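Laundry Folding Attendant, Terry Goods - Puvico Linen Service

Posted 2019-02-15. Reference 1356.

Puvico is hiring one attendant for the folding room at its Stougaard plant. The position is part time, day shift, and reports to Esperanza Tran, finishing supervisor. Work starts in May.

The attendant takes clean terry towels from the bin, shakes them out, checks both sides and folds them to the house pattern. Bath towels are folded in thirds lengthwise and then in half twice. Hand towels are folded in half lengthwise and then in thirds. Labels go to the inside. Finished stacks are placed on the cart with the folded edge facing out.
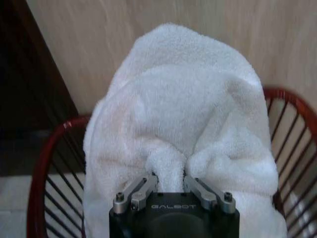

Towels reach the folding room crumpled. The attendant must find two corners of the same short side without dragging the cloth on the floor. Towels with pulled loops, stains or open hems are set aside in the reject bin. Damp pieces go back to the dryer line - they are not folded.

Requirements:
- Able to stand for a full shift
- Able to push a loaded linen cart weighing up to 400 pounds on a level floor
- Able to tell white from off-white under shop lighting
- Basic written English for the shift log

Experience in a hotel or hospital laundry is useful but not required. Training is given on site and is paid at the full rate. The folding room is kept below 80 degrees.

To apply, leave a completed form at the Puvico front office, or mail it to Box 689, Stougaard. Write the reference number on the envelope. Applicants are asked to fold a short test load at the interview.

Recent listings
Dryer Line Operator - Puvico
Route Driver, Linen - Brotum
Sewing Repair, Hems and Labels - Grendska
Stockroom Clerk, Evenings - Brotum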